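The number that traveled was 90. Ninety percent, said the announcement from Plulus, the firm that paid for the work: a robot that had learned to pick up and fold plastic bags by copying people who did the job with hand-held grippers.

Read the report and the number shrinks. The team in Plarkorcombe recorded 190 demonstrations and kept 151. The rest were dropped as "unclear," a word the authors never define. Were those the ones where the film slipped? If so, the robot was taught from a world where plastic behaves itself.

Marcela Jelínek, who led the study, doesn't dodge. "We threw out the ugly ones," she told me. "I'd do it differently now." She also concedes that the 90 percent counts a good first grasp. Whether the bag ended up folded is scored separately, in a table at the back, and the announcement leaves it out.

Then there is variety. The method, called Trnka, was tested on 2 kinds of bag, both of which it had met in training. A grocery store would offer it more than that before lunch.
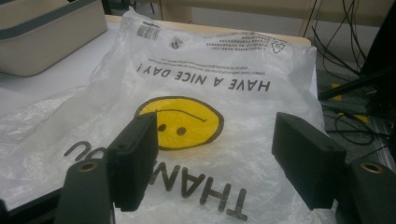 Open fingers over a wrinkled "Have a nice day!" bag, one of the thin, see-through kind that gives a gripper little to hold.

I don't doubt that hand-held recording is cheap, or that it gets data quickly. What I'd like to see is a bag the system has never met, handled by people with no stake in the score. Jelínek says a second round starts in June, with all recordings kept. Plulus has not said whether it will publish those results.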